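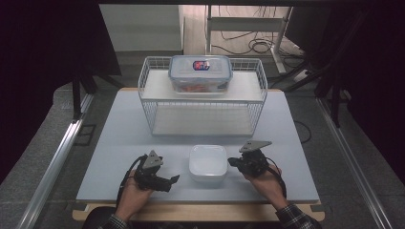
Section 4: Your First Sourdough Starter with the Padau Proofing Box

This is the fun part! Once the box is leveled and plugged in (see Section 3), you can get a starter going the same evening. It takes patience, but the first bubbles are a real thrill.

4.1 Mixing

1. Wash your jar in hot soapy water and let it air dry.
2. Add 2 tablespoons of whole rye flour and an equal amount of lukewarm water.
3. Stir until no dry flour is left — a chopstick works beautifully.
4. Rest the lid on top. Do not screw it down.

CAUTION: A starter gives off gas. A sealed glass jar can crack. 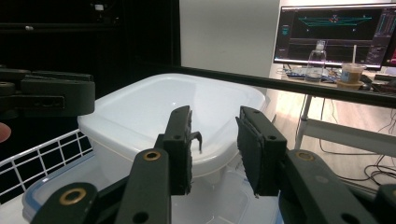

4.2 Setting the box

1. Slide the water tray in until it clicks.
2. Put the jar on the rack, away from the side vents.
3. Press MODE until the leaf light comes on, then press START.
4. Feed the starter every morning with fresh flour and water, and pour off half first.

NOTE: A sharp smell in the early days is normal. Pink or orange streaks are not. Throw the batch out and start again.

4.3 Scaling up

When the starter doubles between feedings, it's ready to bake with! Ludivine Bodin of our Malbridge test kitchen loves this dough for a big family loaf: 600 g bread flour, 490 g water, a good scoop of starter and a generous pinch of salt. It's a wet dough, so keep your hands damp and enjoy the stretch.

Going away? Move the starter to the fridge — it will keep happily between weekly feedings. 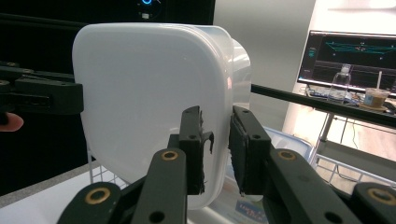

Fig. 4-3. Food container with rounded corners.

4.4 Cleaning

1. Unplug the box and let it cool.
2. Empty the water tray and wipe it dry.
3. Wipe the walls with a soft damp cloth.

CAUTION: Never rinse the base under the faucet.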